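Accueil Forums Cinéma européen Éditions et versions Connexion

Rechercher dans le forum Mots-clés OK

Gesudum : version longue ou version salles ?
2906 vues — 19 réponses — page 2

mirabelle_vo
Je reprends le sujet parce que le coffret Bedton est enfin arrivé chez moi. J'ai regardé la version longue dimanche, 209 minutes d'une traite, et je ne comprends pas bien l'enthousiasme de la première page. Le film est le même, avec plus de trajets en voiture. La brouille entre les deux frères commençait à la fin du repas de noces dans la version salles, et on comprenait tout à leur façon de se passer le plat. Maintenant on a droit à une scène avant, dans la cour, où le cadet explique pourquoi il est fâché. Je trouve que ça enlève quelque chose.

grandrex
Pas d'accord du tout. La scène de la cour ne dit pas pourquoi il est fâché, elle dit pourquoi il croit l'être. Il parle de la vente du garage, et plus tard, à l'hôtel, on voit que la vente, il s'en moque. Sans la cour, la scène de l'hôtel tombe à plat. Je l'avais trouvée ratée en salle, elle est devenue ma préférée.

mirabelle_vo
La scène de l'hôtel marchait très bien sans ça. Il rend la clé, il ne dit rien, coupe. Il n'y avait pas besoin de préparation.

soustitreur
Une question avant de continuer : vous l'avez vu avec quels sous-titres ? Sur le disque il y a deux pistes françaises. La première est celle de la sortie, la seconde a été refaite pour la version longue. Dans l'ancienne, à l'hôtel, la réplique du frère aîné est traduite par « Tu peux garder ta part ». Dans la nouvelle c'est « Tu peux garder ta place ». Ce n'est pas la même scène selon qu'on lit l'une ou l'autre.

grandrex
La nouvelle, par défaut. Je ne savais pas qu'il y en avait deux, le menu n'est pas clair.

soustitreur
Le menu est mal fait, oui. Il faut passer par « Langues » et descendre. La jaquette n'en parle pas.

mirabelle_vo
L'ancienne pour moi. J'avais gardé les réglages de la version salles. Bon, je vais revoir la scène avec l'autre piste, mais je doute que ça change mon avis sur les trajets en voiture.

kiosque
Je passe juste pour dire que les gens qui aiment Gesudum devraient voir Sillov, même scénariste, sorti trois ans avant. C'est plus court, plus drôle, et les disputes de famille y sont mieux écrites. La tante qui compte les couverts pendant l'enterrement, c'est du très haut niveau.

grandrex
Sillov est une comédie. On ne peut pas comparer.

kiosque
Gesudum aussi est une comédie, au moins jusqu'au départ pour Kos. Dans la salle où je l'ai vu, les gens riaient pendant tout le repas de noces. Si on le prend comme un drame dès le début, forcément, on trouve que la cour explique trop.

mirabelle_vo
Là je te rejoins. Le discours du beau-père est très drôle, et il est plus long dans la nouvelle version. C'est le seul ajout que je garderais sans hésiter.

bobine_triste
Je l'ai vu en salle à la reprise, en février, et je ne l'ai pas revu depuis. Pour moi le problème de la version longue est le son. Les scènes réintégrées n'ont pas été mixées au même niveau. Dans la voiture on entend à peine le passager arrière, et dès qu'on revient à une scène d'origine il faut baisser. Quelqu'un peut me dire si c'est corrigé sur le disque ?

soustitreur
En partie. La première scène de voiture est correcte. La deuxième, celle où ils attendent le bac, reste très basse. J'ai comparé au casque et je pense que la prise directe était comme ça. Ils n'ont pas voulu postsynchroniser, et c'est un choix défendable.

bobine_triste
Défendable pour une projection unique, moins pour un coffret vendu à ce prix. Merci quand même pour la comparaison, je vais attendre une baisse.

moderation_salle
Petit rappel : les liens vers des copies ne sont pas autorisés ici, j'en ai retiré un ce matin. Pour les questions de prix et de commandes, il y a un fil séparé dans « Achats et échanges ». Merci de rester sur les versions du film.

mirabelle_vo
J'ai revu la scène de l'hôtel avec la nouvelle piste. « Place » est meilleur que « part », je le reconnais. On pense tout de suite à la table du repas, où le cadet s'est assis sur la chaise de son frère. Par contre, ça me conforte sur la cour : si la réplique de l'hôtel renvoie au repas, on n'a plus besoin que le garage soit posé avant. Les deux ajouts se gênent.

grandrex
Ou bien ils se répondent. Le garage dans la cour, la chaise au repas, et à l'hôtel il choisit de parler de la chaise. J'aime qu'il ait eu le choix.

soustitreur
Pour compléter, le livret Bedton contient un extrait du scénario avec les indications de jeu. Pour la cour il est écrit « il ment mal ». C'est plutôt la lecture de grandrex. Mais l'acteur ne joue pas vraiment ça, il a l'air sincère du début à la fin, et le monteur a gardé la prise telle quelle.

kiosque
C'est pour ça que la scène avait sauté, à mon avis. Ils l'ont regardée au montage, ils ont vu qu'elle disait le contraire de ce qui était écrit, et ils ont coupé.

soustitreur
Possible. Le livret n'en dit rien. Il y a un commentaire audio sur le second disque, je ne l'ai pas encore écouté en entier, je me suis arrêté à l'arrivée à Kos. Pour l'instant il parle surtout des repérages et du mauvais temps.

mirabelle_vo
Alors je mets ma note et je laisse le fil à ceux qui écouteront le commentaire. Version salles : 5 sur 5. Version longue : quatre, avec le discours du beau-père et les nouveaux sous-titres en plus, la cour et le bac en moins. Si Bedton ressort un jour la version salles seule avec la nouvelle piste, c'est celle-là que je conseillerai. En attendant je vais chercher Sillov — kiosque, si tu sais quelle édition prendre, dis-le-moi ici.
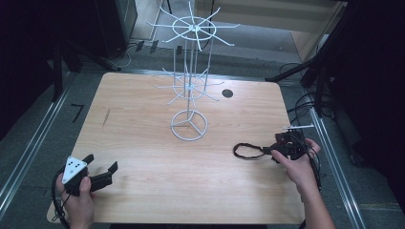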